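Draft guide sets out good practice for robots that handle food

March 15, 2018

A working group led by the equipment maker Kindetti has published a draft code of practice for small robots used to put together sandwiches, burgers and salads. The draft runs to 81 pages and is open for comment until June.

The code covers single-arm machines working at a table or counter, the kind now being tried in canteens and small kitchens. Larger packing lines are left out, as they already come under separate factory rules.

Qianru Jiang, who edited the text, said the group had received 492 replies to an earlier questionnaire, most of them from kitchen managers. "They asked the same thing again and again - what do I have to clean, and when," she said. "We put that chapter first."

Under the draft, any part of a gripper that touches food must come off without tools. Operators would keep a written cleaning record for each machine, and a named member of staff would sign it at the end of every shift. A robot that has been stopped by hand could only be started again from the control panel, after someone has checked the work area.

The draft also deals with how ingredients are laid out. Each should have its own fixed place within the arm's reach, and raw and ready-to-eat food must not share a holder. Clear holders and rails are preferred, so that staff can check them for crumbs and scraps. Sliced items and bun halves may be stood on edge for picking, provided the holder does not squash them.

Holari, which supplies canteen equipment, has backed the proposals on layout but wants more time to meet the rule on removable parts. Upadhyay, a kitchen design firm, has asked for a shorter version for sites with only one machine.
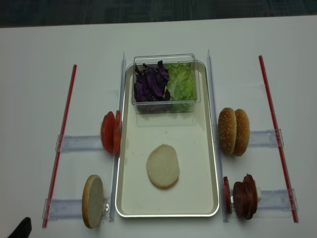 Trial sites and next steps

Trurulow will test the draft in its staff canteens before the final version is agreed. Each site is to log 1,000 assembled items, with every dropped ingredient and every stop written down. Training for staff will take place before the logging begins.

The group expects the cost of following the code to be around 800 pounds a year for a site with one robot, mainly in cleaning time and spare gripper parts. Comments can be sent to Kindetti in writing, and all replies will be published with the final text.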